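不锈钢小推车放杯碟总打滑，台面和下层该怎么收拾

厨房收纳 > 推车与置物架 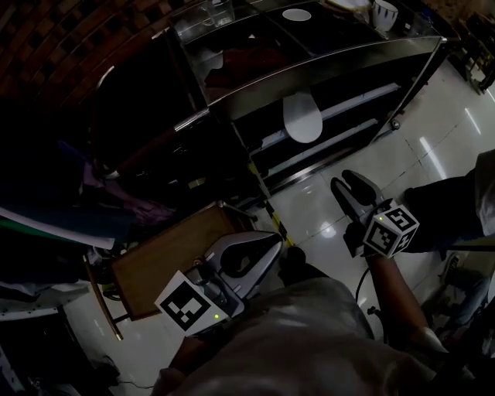

推车台面现状：玻璃杯、白色小碟、带深色点纹的马克杯

Stokelel_厨房

情况如下。推车是二手买的，不锈钢，台面边沿抛光很亮，底下有层板，带小脚轮，放在瓷砖地面上。平时用作餐具中转：洗完的杯碟先放台面，晚上再归位到吊柜。

目前有三个问题。

一，台面太滑。推动时过砖缝，杯子会整体位移，马克杯还好，玻璃杯重心高，停车时往前走一截。上个月碎过一只。

二，下层利用率低。现在放了一块深红色的东西（看着像布），还有一个白色椭圆形盖子，盖子没有固定位置，有时挂着，有时靠在下层。再往下是一根白色长条，是拆旧置物架时留下的边条，一直横在那里，没想好用途。

三，推车和旁边竖着的木板互相碍事。木板是棕色长方形的，斜靠在金属支架上，推车转向时脚轮容易蹭到支架的腿。

台面净宽我量过，283毫米，长边没有量准，推车靠着的时候尺子伸不进去。层板间距也没有量。预算不高，不考虑换车。想问：防滑用什么材料合适，盖子这类扁平件怎么放，木板应该移走还是固定。

补充：家里没有小孩和宠物，不需要考虑这方面。推车每天移动两三次，距离很短，从水槽到餐桌。

Skokthorpe

按问题顺序答。

防滑。不建议用整张的发泡网格垫。这种垫子便宜，但网眼积水，杯底一圈水渍会留在不锈钢上，时间长了出现白斑，擦起来比打滑还麻烦。建议用实心硅胶垫，厚度1.5到2毫米，单面细纹，纹面朝上。裁切尺寸比台面净宽小几毫米，283毫米的台面裁到275左右即可，四边留缝，方便拿起来冲洗，也避免垫子边缘顶在台面收边上翘起。

裁之前先把台面脱脂。中性洗涤剂擦一遍，清水擦一遍，干布收干，再用浓度70%以上的酒精过一遍。硅胶靠的是和金属面的贴合，中间有一层油膜的话，垫子会带着杯子一起滑，等于没铺。使用中每周取下洗一次，晾干再放回去。

玻璃杯位移还有一个原因是放置位置。高而窄的器皿应当放在台面中部，矮的、扁的放两端。推车起步和停车时，高件受到的惯性影响最明显，放在端部没有缓冲余地。碟子可以放在外侧，底面积大，重心低，不容易倒。

如果仍然不放心，可以在两个短边加挡条。你那根白色长条如果是硬塑料或者铝的，截两段，用耐水双面胶贴在台面短边内侧，高度有7毫米就足够挡住杯底。再高会妨碍擦拭，也会在墙角处积灰。材质是软的就不要用了，贴不住。

盖子。扁平件平放是最浪费的放法，一个盖子占掉一大块层板，上面又不好叠东西。两种做法：

1. 层板上放一个竖插式的分隔架，盖子立着插进去。选有两到三个档位的就够，档位太多的架子本身占地方。
2. 在推车侧面的横杆上挂两个S钩，盖子的提手朝外，边沿卡在钩子上。前提是盖沿有翻边，没有翻边的会滑脱。

我倾向第一种。挂在前横杆上的盖子在推行时会晃，碰到层板有声音，也会磕掉边上的涂层。

布。叠好之后放在下层最里侧，外侧留给拿取频繁的东西。布不要直接贴着金属层板长期放，受潮以后深色布会掉色，印到层板上。垫一张烘焙纸，或者用浅口的盒子装。

木板。先看用途。经常用就固定，不常用就移走，放在推车路线上没有意义。

Nerusex二手家具

脚轮换大的就行了，小轮过砖缝肯定颠。我自己那辆换成直径大一号的静音轮，杯子基本不动。淘一套不贵。

木板扔了吧，占地方。

Stępień

前面讲垫子讲得比较全，我补充脚轮和木板两部分，顺便更正一点。

换大轮可以改善过缝时的颠簸，但有三件事要先确认，直接下单容易买错。

第一，连接方式。推车脚轮常见的有螺杆式和插杆式，平底板式的少一些。把车放倒，拧下一个看。螺杆式要量螺纹外径和长度，M8和M10外观接近，混用会滑丝。插杆式量插杆直径，还要看有没有卡簧。

第二，高度变化。轮径增加以后整车抬高，重心跟着上移，台面上已经放着玻璃杯的情况下不一定划算。增加的高度最好控制在20毫米以内。四个轮子必须一起换，只换两个会造成台面倾斜，垫子再好也会往低处溜。

第三，轮面材料。瓷砖地面用聚氨酯或者热塑性橡胶，不要用硬尼龙。硬尼龙轮在砖上声音大，压到沙粒会留下划痕。至少两个轮子带刹车，装在对角。带刹车的轮子比普通的略宽，装之前检查转一圈会不会碰到下横杆。

如果不想换轮，可以先处理旧轮。用镊子把轴上的头发和线头挑干净，滴一滴食品级白油，来回推几次，擦掉多余的油。很多所谓的"颠"是其中一个轮子不转，被拖着走造成的。楼主的车是二手，这个可能性不小，建议先做这一步，再决定是否花钱。

木板部分。现在的状态是斜靠着，一角搭在金属件上，左侧是支架的腿。斜靠的板受力点少，推车一碰就会移动，倒下来正好砸向台面方向。三种处理：

靠墙立放，板底两端各贴一块橡胶脚垫，板顶用一个带绳的挂钩拉住。支架折叠后和板放在同一侧。

平放到柜顶。板长超过柜深的不适合，会探出来。

仍然放在支架上用，那就把支架挪到推车转弯半径以外。把推车从水槽到餐桌推一遍，在地上用美纹纸标出轮子最外侧的轨迹，支架的腿离这条线留出一拳以上的距离。美纹纸两天内撕掉，久了会在砖面留胶。

更正一点：上面说用双面胶贴挡条，在抛光不锈钢上可行，但每天用湿布擦的话，边缘先进水，几个月后会从一头翘起来。改用中性透明硅酮密封胶，打细细一道，压住，室温放置24小时再碰水。不要用酸性的，气味重，对金属也有腐蚀。以后想拆，用细线从胶缝里拉过去，残胶用塑料刮板推掉，不要用钢丝球。

布料同意放里侧。盖子建议先量对角长度再买分隔架，椭圆盖竖放时取短径朝上，层板间距不够的话横着立，长径沿推车长边方向。间距没有量过，先量这个。

Stokelel_厨房 的追加

轮子按上面说的拆下来看了，螺杆式，M8。有一个轴上缠了线，清掉以后顺了很多，暂时不换。硅胶垫已下单，裁275。长条是硬塑料的，准备截成两段做挡条，用中性胶。层板间距还没量，盖子先放着。

浏览 3125　　状态：已解决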